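Gosov Street Community Garden
Minutes of the Winter General Meeting
Held Fri 23 February in the upstairs room at the Wisora Branch Library

The Chair opened the meeting a little after seven, once the extra chairs had been carried up and everyone had found somewhere to put their coats. Apologies had been received from the holders of plots on the north row, several of whom are down with the same cough, and we send them our good wishes. The Chair thanked the library for letting us have the room again, and thanked whoever brought the lemon cake, which was gone before the second item.

Minutes of the fall meeting
These were read and accepted with one correction. The fall minutes said that the leaf pile would be moved to the back fence. What was agreed was that the leaf pile would stay where it is and the wood chips would be moved to the back fence. The Secretary is sorry for the mix-up and for the Saturday that was spent moving leaves.

Matters arising
The padlock on the alley gate has been replaced and everybody who asked for the new code has it. If you haven't had yours, please speak to the Secretary in person. We would prefer that it not be sent around by text message, as the last one seems to have traveled pretty widely.

The dripping spigot by the herb beds was looked at in December and pronounced to be fine until the ground thaws. Several members said that it was not fine, and that there had been a sheet of ice across the path for most of January. It was agreed to put sand down in the meantime and to have a plumber come out in March when the water is turned back on.

Water
This took up the largest part of the evening, and the Secretary has tried to be fair to everybody.

The water bill for last season came to $1,180, a good deal more than we had set aside. It was a dry summer and nobody at the meeting thought that anyone had been careless, though it was mentioned that sprinklers left running through the middle of the day do very little good to the plants and a lot of good to the sidewalk. We talked for quite some time about whether to raise the plot fee. Those in favor felt that a small rise every year is easier on people than a big one all at once. Those against pointed out that a good many of our newer gardeners are on fixed incomes and joined because the fee was low, and that it would be a shame to lose them over the price of a few bags of soil.

A member from the corner plots suggested that we catch more of our own water before asking anyone for more money. The shed roof already feeds one barrel, which fills up in a single good storm and then spills over for the rest of it. Two more barrels could be linked to it along the shed wall, standing on cinder blocks so that a watering can fits under the tap. A price had been obtained from Bayram Hardware, who would let us have both barrels and the fittings for $300 and would drop them off at the gate. There was warm support for this. One gardener asked about mosquitoes, and was told that the lids come with a fine screen and that the old barrel has never given us any trouble on that score.

Agreed: to buy the two barrels, to leave the plot fee as it is for this season, and to look at it again in the fall when we have the new bill in front of us.

Also agreed: no sprinklers between ten in the morning and six in the evening from the time the water comes on. A sign will be painted. Two people offered to paint it, and it was settled that one would do the lettering and the other the tomatoes around the border.

Tools and the tool shed
The shed was cleared out on a bright, cold morning in January and we are grateful to everyone who came. It is now possible to walk in and reach the wheelbarrow without climbing over anything. Tools with sound handles have gone back on the wall. Those with split handles have been set aside for the repair bench, and if anyone has experience with fitting a new ash handle to a garden fork, there is a row of patient people who would like to be shown.

We were reminded that the loppers are shared and that they should be wiped down after use, especially by anyone who has been cutting back the old roses, so that we don't pass black spot from one end of the garden to the other. A rag and a bottle of rubbing alcohol will be kept on the shelf inside the door.
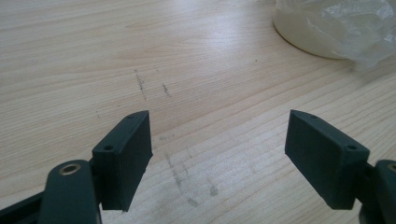
Gripper fingers over the wooden tabletop.

Seed swap
The seed swap will go ahead in March, on a Sunday afternoon, the exact date depending on when the library can let us have the downstairs hall. Last year's was such a happy afternoon that we would like to do it much the same way, with the tables laid out by type (beans and peas along the windows, then squash, then greens, with flowers by the door where people can't help seeing them on the way in). Please label your envelopes with the name of the variety and the year you saved it. A few envelopes last year said only "good ones," and while they were indeed good ones, it would be nice to know what they were.

Jurkora Nursery has kindly promised some seed potatoes and onion sets, to be shared out at the end. There was some discussion about how to do this fairly. Last time the people nearest to the table did rather well and those who were washing up the coffee cups got what was left. It was agreed that the sets will be bagged up beforehand and handed out one bag to a plot, with the bags for the kitchen helpers put by.

It was asked whether people who don't have a plot may come to the swap. The answer is yes, of course, and please do tell your neighbors. Some of our best gardeners first turned up for the free zinnias.

Waiting list and empty plots
There are 3 plots coming free this spring. One is the shady one beside the maple, and the Chair asked that it be offered honestly, with a word about what will and won't grow there. Lettuce, mint and ferns have all been happy. Peppers have not. The people at the top of the waiting list will be called next week and given until the seed swap to decide.

A question was raised about plots that are paid for but not worked. No one wants to be unkind about this, and we all know that people get sick, or have babies, or have a parent to look after. It was felt that a friendly call by the middle of June is the right thing, with an offer of help before there is any talk of giving the plot up. Several members said they would gladly weed for someone who was having a hard season. The Chair asked that this be written down, and it has been.

Compost
The middle bin is ready to use and smells very sweet. Please take from the middle bin and add to the left one. The right one is resting. Cooked food, meat and cat litter do not belong in any of them. There was a request for the list of what may go in to be put up in larger print, and this will be done when the sprinkler sign is painted.

It was also reported that there is a very large number of avocado stones in the left bin. They do break down in the end, but they take years over it, and whoever is so fond of avocados is asked to give them a whack with a spade first.

Any other business
The bench by the gate needs a fresh coat of oil before the spring rain. A can was left over from last time and should be on the top shelf in the shed.

A member asked if we might have an evening picnic again this summer, after the long break. There was such a cheerful noise at this that the Chair took it as carried. Ideas for a date are welcome, keeping in mind that the garlic has to come out in early July and everyone will be busy and dirty.

The bees on the neighboring roof came through the winter, and their keeper has sent word that there will be honey for sale in the late summer.

Next meeting
To be held after the water is turned on, in the garden itself if the weather is kind and upstairs at the library if not. Please bring a folding chair.

The meeting closed at ten minutes to nine. Two umbrellas and one green mitten were left behind and are at the library's front desk.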